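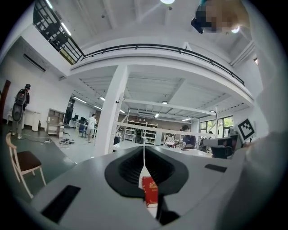 Last updated: March 29, 2019

I have been drinking loose leaf tea for years now, and I still get excited when the kettle starts to rumble. So many people have asked me how to get going with it that I finally sat down to write out what I do on a normal morning, plus a few things I've picked up along the way.

First off, you don't need much gear! A mug, a strainer basket that fits the mug, and a kettle. My basket came from a kitchen store in Podetville and it has outlived two mugs already. Get one that is wide and deep. The little ball-shaped ones look cute but the leaves get squashed in there, and a rolled oolong needs a lot of room once it opens up (seriously, lift the lid after the third cup and look at how big those leaves have gotten).

I use a teaspoon and a half of black tea for a regular mug, and nearly double that for the big fluffy white teas. A small scale is nice if you like to fuss. Mine says 8 grams is right for the big brown pot when I have company, and I've stopped arguing with it.

Water was the big discovery for me. When I lived in Lematbridge the tap water was so hard that every cup came out flat, with that shiny film on top, and I blamed the tea for a whole year! Then I spent a week in August at my sister's place out in Brophy, took the same tin along, and it tasted like a different plant. I came home and bought a filter jug that same afternoon. If your tea tastes dull, try one cup with filtered water before you buy anything else.

Black tea gets water straight off the boil. Green tea doesn't – give it a few minutes to cool first, or pour the water into a cold pitcher and then over the leaves. I scalded green tea for ages and thought I just didn't like it. Now I go through it faster than anything else in the cupboard.

On to buying. Start small. Most tea shops will sell you a 100 gram bag, and if they'll go smaller than that, even better. I once bought 500 grams of a smoky tea because I loved one cup of it at a street fair in Priltia, and oh boy, that is a lot of campfire. I used the last of it in a marinade for pork shoulder, which came out great, so I can't complain too much.

Store it somewhere dark with a tight lid, and away from the spice rack! I had a lovely jasmine turn into a sort of cumin jasmine. The tea shop in Brophy has 132 kinds on the wall, all in metal tins, and I could stand in there all day sniffing things. They let you smell before you buy and they'll tell you when each batch came in, so ask. A good black tea keeps well for a long time, but greens go stale much sooner and I try to finish mine within a few months.

And please re-steep your leaves. Oolong especially – the second cup is my favorite, softer and a bit sweeter than the first, and I'll often get a fourth out of it before lunch. Add a little more time with each round.

I'm in the middle of trying cold brew now, with leaves in a jar of water in the fridge overnight. The first batch was a roasted oolong and I drank the entire jar before noon. Next up is a plain green with a few slices of cucumber, and I'll post the amounts once I'm happy with them.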